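Configurar os alertas de notícias (parte 3 do guia)

Se você chegou até aqui, já tem a conta criada no Woruteo e pelo menos uma lista de fontes importada. Agora vem a parte de que eu mais gosto: fazer o programa avisar quando um jornal muda uma matéria depois de publicada. Eu uso isso todo dia de manhã, com o café do lado, e já peguei cada troca de título que vocês nem imaginam!

Antes de começar

Confira se a versão instalada é a 50 ou mais nova (menu Ajuda, última linha). Nas anteriores o botão "Comparar" existe, mas fica cinza e não faz nada. Perdi uma tarde inteira com isso.

Passo 1. Abra a lista de fontes e clique no portal que quer vigiar. Eu começo sempre pelo Betetti, que atualiza a capa o tempo todo e serve bem para testar.

Passo 2. Na aba Captura, marque "Guardar cada versão". O programa passa a salvar título, linha fina, texto e a hora que o próprio site informa.

Passo 3. Em "Limite de versões", ponha 221. O padrão é 2000, e com ele o meu computador velhinho engasgava toda vez que eu abria o histórico.

Nota: o limite vale por fonte. Se você segue muitos portais, diminua mais um pouco e veja como fica.

Passo 4. Escolha o que dispara o alerta. Deixo só "Título" e "Primeiro parágrafo". Se você marcar "Texto completo", vai receber aviso até de vírgula corrigida (eu avisei, hein).

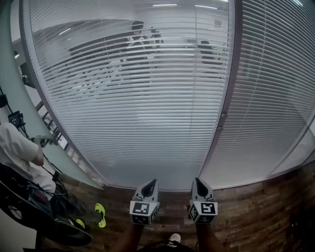
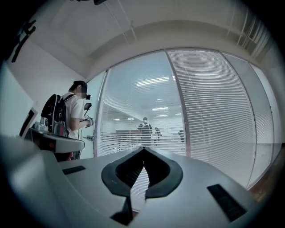 Dois ângulos do mesmo local, com a divisória de vidro à frente.

Passo 5. Vá em Entrega e diga para onde o alerta deve ir: e-mail, celular ou o canal da redação. A Adwoa Nyarko, que revisou este guia comigo, prefere o e-mail porque depois consegue buscar tudo por palavra. Eu fico com o celular mesmo.

Passo 6. Clique em "Enviar teste". A mensagem chega com o código 877 no assunto. Se não chegar, olhe a caixa de spam e repita o teste.

Passo 7. Salve. Parece bobagem, mas a tela não salva sozinha quando você troca de aba, e aí lá se vai a configuração toda.

Cuidado: a hora exibida no alerta é a que o site declara, e tem site que troca o texto sem mexer nela. Antes de sair dizendo que fulano atrasou a notícia, abra o histórico e compare com a coluna "Visto em", que é a hora da nossa captura. Uma vez publiquei uma bronca no Trerkeck por causa disso e tive que pôr uma errata enorme no dia seguinte.

Cuidado: matérias fechadas para assinantes são salvas só até o trecho aberto. O programa trata o resto como inexistente, então uma matéria que abre e fecha para o público aparece como cortada e depois como aumentada.

Se quiser comparar dois portais

Dá para pôr duas fontes lado a lado. Selecione a primeira, segure Ctrl, selecione a segunda e clique em "Comparar". Com o Betetti e o Issahaku funciona muito bem, já que os dois usam a mesma agência e a gente vê direitinho quem mexeu no quê.

O modelo de filtro que acompanha a instalação foi montado pelo Mikkel Hjaltadóttir e está na pasta Modelos. Faça uma cópia antes de editar: a próxima atualização grava por cima do original.

Na parte 4 eu mostro como exportar o histórico para planilha.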